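Re: Mug trees and the shared kitchen corner — do they earn their space?
Last updated: October 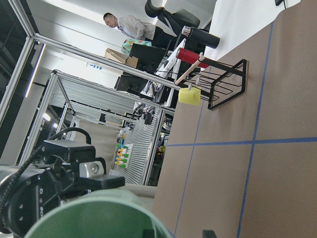 I've been meaning to answer this one for ages, and then I spent a whole evening moving cups about on my own worktop, so now you're all going to get the long version. Sorry in advance! Put the kettle on.

First, the message I'm replying to, trimmed a bit:

> We've got a drinks corner at work that's got out of hand. There
> are mugs on top of the fridge, mugs in the sink, travel cups that
> roll off the shelf whenever somebody opens the door, and a drawer
> that won't shut. I'd like to get one of those wire mug trees but
> my other half says they take up more room than the mugs do. Has
> anyone got one that they'd buy again? Also, what do you all do
> with tall cups that haven't got a handle? Ours seem to breed.
>
> The bit of counter we can use is 60 cm wide and there's a socket
> behind it that I can't cover up.

Right. I'd buy mine again, yes. I'd buy it again with a bit more thought than I used the first time, when I saw a chrome one in a shop window, liked the shape and carried it home on the bus with a loaf of bread balanced on top.

That first one was too tall and too light. It was called the Velten (I still have the box, it's got fuse wire and birthday candles in it) and it was lovely to look at with nothing on it. Put two heavy mugs on the same side and it leaned. Put three on and it went over, and took the sugar with it. It had a ring for a base, a plain hoop with nothing inside, and I think that was the whole trouble. The one I've got now is black, from Bellulent, bent wire with a flat base that sits properly on the counter, and I can hang things on it as lopsidedly as I please. If you only take one thing from this message, have a look at the base before you look at anything else. Press down on one of the pegs in the shop with a finger. If the other side lifts, leave it there.

On your other half's point about the space, I do see it. A tree on its own with four mugs takes up a patch of counter you could have stood four mugs on. Where it wins is when the mugs would otherwise be spread out with gaps, as they always are in a shared kitchen, because people don't put a cup down next to another cup. They put it down where their hand happens to be. With a tree, their hand happens to be near a peg. I shared an office kitchen for years with 28 people using it, and the tree made more difference than any of the notices did. (We had a lot of notices. One of them was laminated.)

Now, measuring. You've got 60 cm, which is more than you think. Take the kettle off it, and whatever you keep the tea bags in, and see what's left. What I did, and I'd really recommend this, was mark out the surface with tape before I bought anything. Coloured tape, the sort that peels off without leaving a mess — I had the end of a blue roll from painting the hall. I ran two long strips down and one across so I had a handful of boxes, and then I gave each box a job. Tree in this one, kettle in that one, a box for things without handles, and a box that had to stay empty so there was always somewhere to set down a full cup. I lived with the tape for a few weeks. By the end I'd moved the tree once and the kettle twice, and I knew exactly what size of thing would fit where. In your case you could tape off the bit in front of the socket and treat it as out of bounds.

If you'd rather not put tape on a nice worktop, lay a flattened cardboard box over it and tape that. It looks a bit daft for a fortnight but it doesn't matter, and you can write on it. I wrote "NOT HERE" on the bit by the bread bin and I'm afraid it was me who needed telling.

One thing I got wrong: leave more room round the tree than its base needs. The mugs stick out well past it, and people come at it from all angles. I had mine hard up against the wall to begin with and the back pegs were no use to anyone. I pulled it forward a hand's width and suddenly we had two more places to hang things. You also want to be able to turn it, if it's the kind that gets reached from one side only.

So, tall cups with no handles. This is the bit I have opinions on, and they have changed.

I used to stand them up in a row behind the tree. It's the obvious thing, and it's fine until you reach over for the one at the back. Then I laid them down, which I thought was clever as they went under the shelf, but a round tumbler lying on its side will find the slope in any surface. I hadn't known my worktop had a slope! If you're going to lay them down, they need something to stop them. A tray with a lip will do it, or a shallow basket, or a folded tea towel tucked along the front edge if you're not fussy. Somebody on this list once suggested a wine rack for flasks and I thought it was silly, and then I tried it at my sister's and it was great. Take the lids off first, though, and let them air. A flask put away with its lid screwed on smells like a pond by the end of the week.

What I do now is simple enough. Cups with handles go on the tree. Anything tall and handleless stands in a deep round tub, one of those big chunky-rimmed ones, with a cloth in the bottom. It takes a few at a time, they can't roll, and you can pick up the lot to wipe underneath. Mine came from Mellel and was meant for a houseplant. I got the version without a drainage hole, which I'd suggest unless you like puddles.

And please, please have a cull before you buy anything. When we did ours at the old office we turned out every cupboard and got to 158 mugs and cups. For 28 people! There were conference ones from years back, ones with no handle that had once had a handle, and a Christmas one that played a tune if you tipped it. We kept two each and a few for visitors, and the rest went to the charity shop in batches so as not to frighten them. A tree can't do much for you if there's a heap of spares sitting behind it waiting to creep back.

Some odds and ends, in no order.

Pegs get used for all sorts once the thing is up. Mine has had tea strainers on it, a whisk, a bottle opener on a loop of string, measuring spoons, and for most of last winter a single mitten. I used to clear it off every night. Now I let small things have the lowest pegs, where a mug would only knock against the base anyway, and keep the upper ones for cups. If something long ends up poking out through the middle of it, a rolling pin handle or a spoon or what have you, move it before it gets someone in the eye. That's the one rule I'm strict about.

Coated wire wears at the tips where the handles rub. It isn't anything to worry about but it can leave a grey mark on the inside of a pale handle. A bit of bicarb on a damp cloth takes it off. If yours has little caps on the ends, check now and then that they're all still on, as they like to come off inside a handle and end up down the plughole.

Don't hang wet mugs over anything you care about. They drip for longer than you'd believe. I put a cork mat under mine and throw it in with the washing-up once a week.

Enamel mugs hang well, being light. Big soup mugs don't hang well at all, and I'd give those a shelf. Espresso cups look sweet on a tree, but the handles are usually too small to go over the peg, so take one with you when you go shopping. I took 3 different mugs in a carrier bag and tried them all on the display, and the man on the till thought I was bringing them back.

You didn't ask about wall rails but somebody's bound to bring them up. I had one from Yu for a year in the last flat. It was good, took up no counter at all, and if you own your wall and don't mind drilling it I'd say it beats a tree. In a workplace you'd have to get permission, and by the time you've had the answer you could have bought a tree, filled it and worn the tips off.

I'd love to hear what you end up with, and how high your socket is, because if it's above the height of a mug you might be able to put the tree in front of it after all and just lift it out of the way when you need the plug. And if anyone else has found a decent way of keeping travel cup lids with their cups, will you tell me? I've got a carrier bag of lids under the sink and not one of them fits anything.

Must go, I've left the oven on.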